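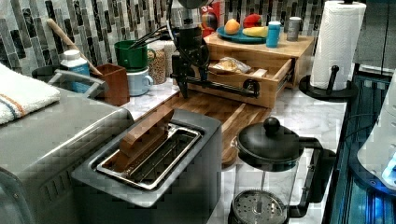 Fruit on a teal plate, top drawer open.

Search posts Search Go

Some notes on running a used electric car for a winter and a summer, in case anyone is thinking of buying one at the cheaper end. Long thread. I'll try to keep each bit short.

The car is a five-door hatchback, second owner, bought from a dealer in Treltwood. Mid-level trim, heated front seats, no heat pump. I wanted the heat pump but every car that had one was well over my limit.

Range first, as everyone asks. In mild weather I get 107 miles from 100 per cent down to the point where I start looking for a charger. The official figure is a lot higher. The official figure doesn't have my commute in it.

In the cold it drops. Worst day was a wet run over to Mudmont and back with the heater on and the rear screen clearing the whole way. I got home with less in hand than I like and drove the last stretch behind a lorry at 56.

56 is a good speed for this car, as it happens. Consumption goes up sharply once you pass 65 or so. If you do mostly motorway miles, test drive it on a motorway and reset the trip computer before you join.

Heated seats use very little. Cabin heater uses a lot. I now set the cabin to warm up while the car is still plugged in, then turn the heater down low and leave the seat on. It works for me. Passengers complain in the back, where there are no heated seats.

Charging at home is a wall unit from Neltix. It's fine. The app is slow and forgets the schedule after an update, so I set the timer in the car instead and leave the app alone.

If you do that, make sure only one of them has a schedule. I had both set in October and they disagreed. Went out on the Friday morning and the battery was where I'd left it the night before.

Public charging. I use it less than I thought I would. The Habte site near the ring road is the one I go back to - it has a roof, the cables reach, and it takes a normal bank card. The one at the supermarket is closer and I've stopped bothering with it.

The price per unit at a rapid charger is several times what I pay overnight at home. If you can't charge at home, do the sums on that before anything else. On rapid charging alone I don't think this car would save me much over the old petrol one.

Tyres. It came with a budget pair on the front and they were noisy and poor in the wet. It's heavier than the petrol version and you can feel it on roundabouts. I've put a matching set of four on and it's a different car. Check the load rating when you order, the fitter tried to sell me the wrong one.

Servicing has been cheap so far. Brake fluid, pollen filter, a look underneath. The rear discs had surface rust from not being used enough. I was told to brake properly now and then with the regen turned down, so I do that once a week on a quiet road.

One proper bill - £604 for a charge port lock that stuck. Not covered by the used warranty, which only lists the battery and drive unit. Read that list before you sign. Mine was two pages in and I skimmed it.

The 12 volt battery also went flat once. Yes, it still has one, and when it's flat the doors won't unlock from the fob. There's a key blade inside the fob. Find out how it comes out before you need it.

Boot is smaller than the petrol car's because of what's under the floor. A pushchair goes in on its side with the parcel shelf out. The charging cable lives in a bag behind the passenger seat now, otherwise I'm emptying the boot in the rain to get at it.

Battery health check when I bought it said 91. I'll get it tested again at the next service and add the result on the end here.

Would I buy the same one again? Same car, yes. I'd hold out for the heat pump and go a year newer if I could afford it.

Someone has asked about towing. This model isn't rated for it, not even a small trailer. A bike rack on the towbar mount is allowed on the later ones, so check the handbook for your year.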